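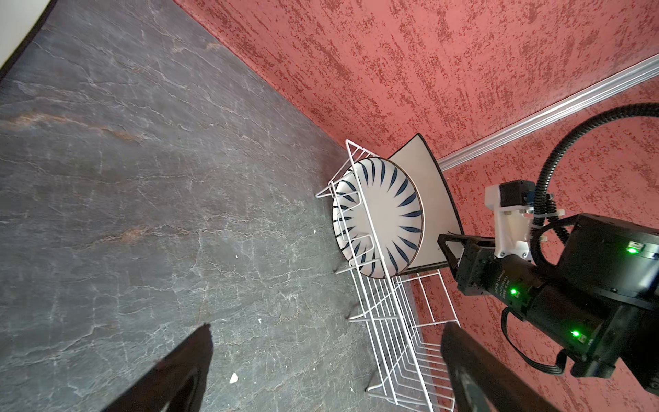 Delerden Project, kitchen work package
Progress report for the August period
Prepared by Zdzisław Szewczyk for Catrin Meredith, program manager

1. Short version

We did not reach the goal we set for this period. The unloading task was stopped for nine working days after the arm did not stop in time and pressed against a plate in the rack. No person was hurt. One plate was broken and one gripper finger was bent. The cause is now understood, a temporary fix is in use, and the permanent fix is waiting for a part. I ask at the end for one decision from you.

2. What happened

At 3:40 in the afternoon Cadi Rees was running the plate task by remote control. The dishes in the rack were the usual difficult pair, the round plate with the blue petals in front and the square plate with the dark rim behind it. They stand close together, and the gripper must come in at an angle to take one and leave the other.

During the approach the arm received a command to stop and hold. The log shows that the command arrived at the controller, but the wrist joint continued to move for 595 milliseconds. Our limit for this is 100. In that time the gripper pushed the square plate we were then using against the wires until it cracked. Cadi pressed the emergency stop and the arm lost power as it should. The emergency stop circuit was not part of the fault, and we tested it again the same evening.

I want to mention one thing which is not comfortable for us. Attila Balogh had written in the lab notebook, in the week before, that the wrist felt "late" on some mornings. We read this note and did not act on it. We should have measured the delay then.

3. What we found

Attila and Mabli Gough repeated the movement with an empty rack and a foam block. They could bring the fault back when the wrist was turned far to one side, and not in other positions. The cable that serves the wrist joint was pulled tight in this position and its connector lost contact for short moments. The joint then dropped messages, and our software, Samuel, kept sending the last valid speed until contact came back.

So there were two faults together. The cable had too little free length near the wrist, and Samuel treated missing messages as if nothing was wrong. The second one is more serious in my opinion, and it is ours. A cable can always fail - the software must be ready for it.

The green lights on the joints gave no help. They stayed green during every repeated test, including the ones where messages were lost. The operators had been taught to look at them as a sign that the arm is healthy, and this sentence is now removed from the operator guide.

4. What we changed

Samuel now stops all joints if any joint is silent for more than 2 message cycles. Mabli wrote the change and Attila reviewed it. The cable was given more slack and the connector was replaced. Wrist rotation is limited until the new cable guide arrives from our supplier, Foveo. The bent finger was changed, and both fingers were checked for alignment.

With these changes the stop time was inside the limit in every test we made. We returned to real plates only after this. The work is slower, and with the limited rotation some approaches to the back plate are not possible, so the operator must sometimes give up and start again from the other side.

5. Effect on the plan

The recordings for plates are behind schedule, and I expect to recover most of this in the next period. The cups and cutlery part has not started. The demonstration at Culham should stay on its date, but I would show plates only.

Spending is inside the budget. The replacement parts were paid from the repair line.

6. Open points

The cable guide has no confirmed delivery date. Mabli is asking every week.

The second arm uses the same cable path. It had no fault so far, but it has been switched off until it gets the same changes.

Decision needed: please confirm if we may move cups and cutlery to the next period. If the answer is no, I would need Cadi full time on recordings, and the operator training would have to wait.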